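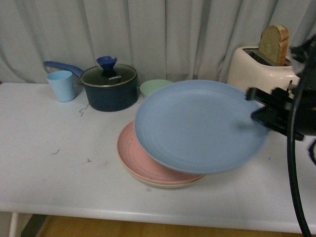 Good morning, everybody, and thank you for getting up for a talk with the word "budget" in the title. I buy equipment for Clovuvby, and I've been asked to go over what we learned planning for the Ferklow kitchen line.

(Wait for latecomers. Water.)

Start with the arm, because that's the number everyone wants to see. It's a big number, and folks fall in love with it or faint over it -- and then they forget the fingertips, the cables and the spare parts.
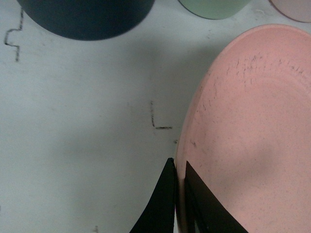

Fingertips, then. We put in for 4 sets at $796 in all, and I'd ask for the same again. Put them on their own line in your sheet, please, or they'll be swallowed up by "misc" and you'll be begging for them by March.

(Next slide. Slow down here!)
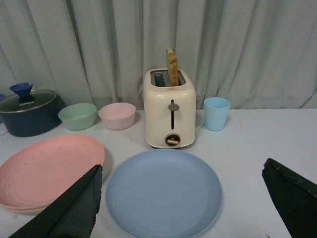 Now, the props budget, which is dear to my heart. Pretorius quoted us $823 for a full tabletop kit, and I do understand the temptation. But look at what a table really asks for: a toaster with a slice of bread in it, a couple of little bowls, a cup, a pot with a lid, some plates. You can shop for that in one afternoon, and buy doubles while you're at it.

Last thing before questions -- floor space and hours. Vudlow planned for one table and needed 2, so measure your room first.

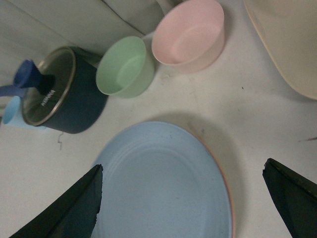 Slide 4: Light blue plate between the open fingers, saucepan behind.

(Questions. Leave this one up.)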